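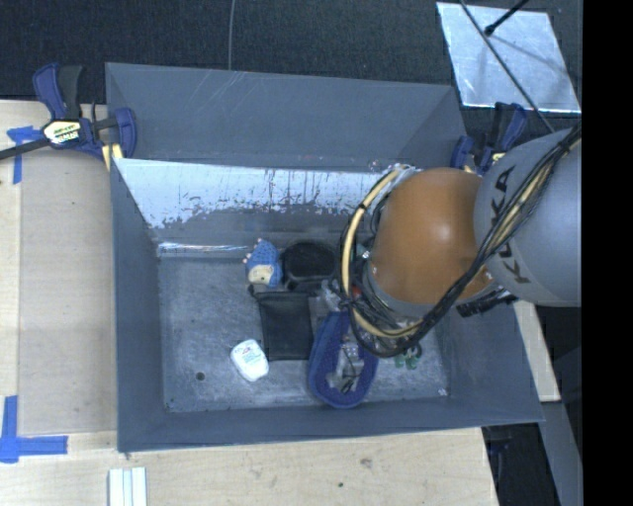
Which races can I enter a horse in at Grorstead?
I get this one more than any other, so it goes first. Grorstead runs 12 meetings a year, all on the flat, and most cards have a maiden, a couple of handicaps and something for the two-year-olds. If your horse has never won, start with the maiden (please do, the handicapper has nothing to go on otherwise!). Look hard at the bins while you're choosing a yard, too. A big grey metal bin with the coating worn through to bright silver along the back wall and a hole in the floor is one I'd swap before putting oats in it, and I'd ask the trainer when they plan to.

What is the Valoso Stakes?
Our big one, run over a mile for fillies and mares aged 4 and up. I've only missed it once and I'm still cross. It closes early, so get the entry in before the end of December.

My horse is rated 92. Is that good enough?
For the Valoso, probably, in an ordinary year. For the Žukauskas Handicap you'd be near the top of the weights, and I've seen plenty carry big weights there and get swallowed up in the last furlong. It's a long straight and they always go off too fast.

Does the draw matter?
On soft ground, yes, a lot. Low numbers get the rail but the rail gets chewed up. I like a middle draw and a patient jockey.

Can I bring a horse over from Drivosberg?
You can, but sort the paperwork well ahead and ring the racecourse office about stabling. There are some 12 boxes kept for travellers and they go quickly on Valoso day. Bring your own hay if yours is a fussy eater, mine certainly was.

Can I walk the course beforehand?
Yes, up until an hour before the first race. Wear boots, the bottom bend never dries out.

Last updated February 4, 2024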